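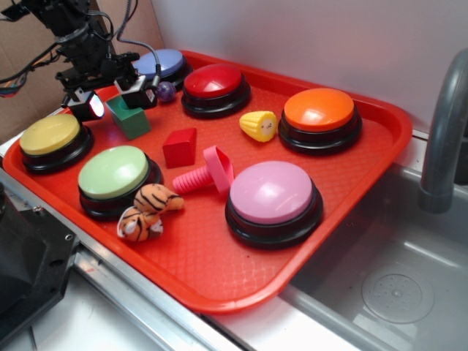 Too long by half, the woman from the Tillman Street side told me at the door, and she couldn't hear the prayer at the end because the back speaker was buzzing again. So that's my sermon done with. She did squeeze my hand, mind.

8/6/25. Midweek service, first one since we moved it to evenings. Meant to speak for 18 minutes. Went well over. Knew it too, could feel it going, and still put in the bit about Jonah, which didn't belong.

Supper after. Soup, bread, somebody's peach cobbler. Sat with the Budska family, the grandmother wants a house blessing before school starts. Said yes. Need to write that down somewhere that isnt here.

Hospital visits this morning. Two asleep, one wanted to argue about purgatory for most of an hour (enjoyed it). One asked me to read Psalm 139 and then stopped me at verse 9 and said again. Read it again. Three times, I think. Drove home with no radio.

Chaplaincy paperwork still not in. Was due in April!! They want every visit logged now, date and length and "nature of contact." What do I put for this morning. Read a psalm. Held a cup.

Roof fund: $3193 in, and the quote from Vestum came back higher then last time. Gutters extra. The other quote is from Korix and leaves out the bell tower altogether. Will have to bring both on Sunday and I don't look forward to it.

Hymn for Sunday, not settled. Organist wants the slow one. I want the slow one too but we had it twice last month.

Prayed badly tonight. List in my head the whole time, speaker, gutters, cobbler dish to give back. Tried again on the back step, a bit better, quiet out there except for the neighbor's sprinkler.

Tomorrow: call about speaker. Funeral family at ten. Cut the sermon, all of it after Jonah. And Jonah.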